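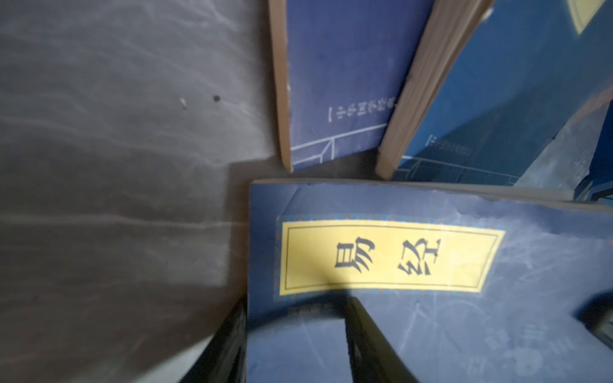

Illey Library Services — Shelving and Returns Team

Saturday, May 11, 2024

Can a machine put books back on the shelf? Our team has been testing one with returned books, and the short answer is: sometimes, and slowly.

The trial uses 300 books from the returns room. Hardcovers are the easier part. A book that lies flat with its title up, like the blue copy of 易经 (the I Ching), is simple to recognize. Books that lean on each other are more difficult, and the gripper must come very near to one cover without pushing the next.

Syafiqah Gunawan, who leads the trial, is careful with promises. "It can pick up one book and set it down," she said. "To tidy a full cart the way a person does, it still needs help many times in one hour." On its best morning the arm shelved 11 books before a staff member had to step in.

Thin paperbacks are not part of the test yet. They bend, and the team wants to solve the heavy books first. The trial continues until the end of May, and staff will keep doing the normal shelving during this time.

Comments

Volkan Yüksel
11 books in a morning? I did more than this as a student, with one hand — but I would like to come and watch it.

Lindsay Hinds
Does it know which way up the spine goes? Half of the people in my house do not.

Zulkifli Goh
Please try it with the big atlases next.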